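Courses > Robotics Lab Practice > Student reports > Cloth handling

Opening crumpled garments with two hand-held grippers
Macario Cortés and Ghazala Jadoon
Supervisor: Sándor Borbély

1. Aim

We wanted to know if the starting state of a garment matters more than the number of demonstrations when a policy is trained to spread cloth. Earlier work in our group, the Kelevero project, used 500 demonstrations that all began from a folded shirt. The policy did well on folded shirts and badly on anything dropped in a heap.

2. Setup

All recording was done in August at the Lemdale lab. The work surface was a bed with a pale green sheet, because the sheet wrinkles along with the garment and we wanted that in the data. The garments were blue, picked up by hand with the grippers and dropped before each take.
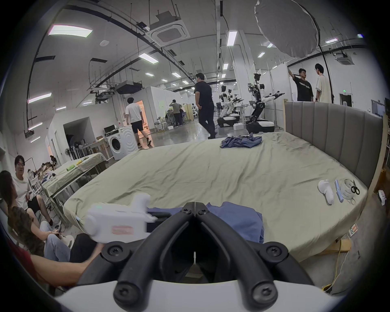 3. Procedure

Each demonstration starts with the cloth in a heap. The operator finds an edge with one gripper, pinches it, and pulls until a long side shows. The second gripper stays open and near the bunched end until there is something to grab. Tullio Negri and Hamisi Shemweta worked as operators in turns, changing after every 6 takes. We stopped when we had 500, the same number as Kelevero.

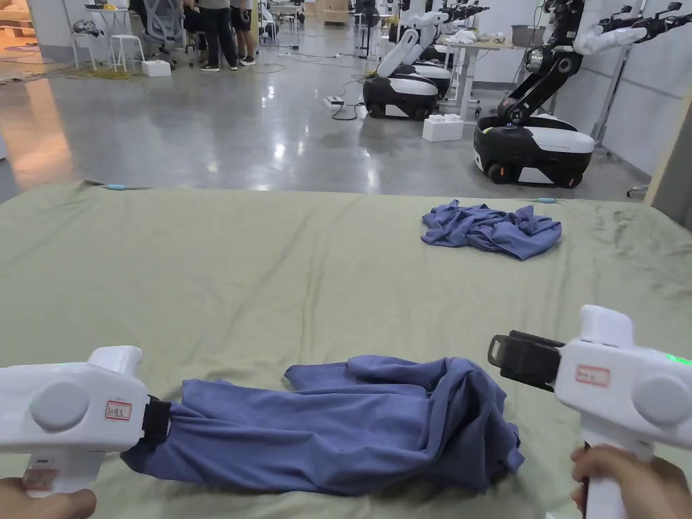
The waiting gripper was harder to learn from than we expected. Operators hold it in different places while they look for a corner, and the first policy copied this as a slow drift - it often moved past the garment and never closed. We trimmed the long waits from the takes and trained again.

4. Result

The second policy opened heaped garments more often than the Kelevero one and was slightly worse on folded shirts. Most failures came from twisted bundles, where the jaw closed on 2 layers at once. We did not test other fabrics.

Recent reports
Drawer opening with a single arm
Testa: sorting small parts by touch
Cable routing at Nanmont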